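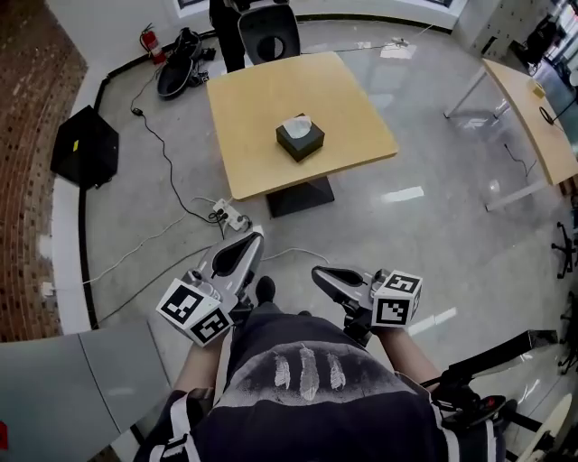

I will defend the small square table against any grand dining set you care to name! Ours has a pale wooden top on a black pedestal, and the pedestal is the clever bit: no corner legs, so a chair tucks in from any side and your knees are left in peace.

What goes on it? A box of tissues, bang in the middle, and I'd stop there. A black box on pale wood looks lovely (vases get knocked, candles get forgotten) and everybody needs a tissue sooner or later.

I've sat at a table for 10 in Tenero and had to shout for the salt. Give me the little one, with an old brick wall to look at and a second pot of tea.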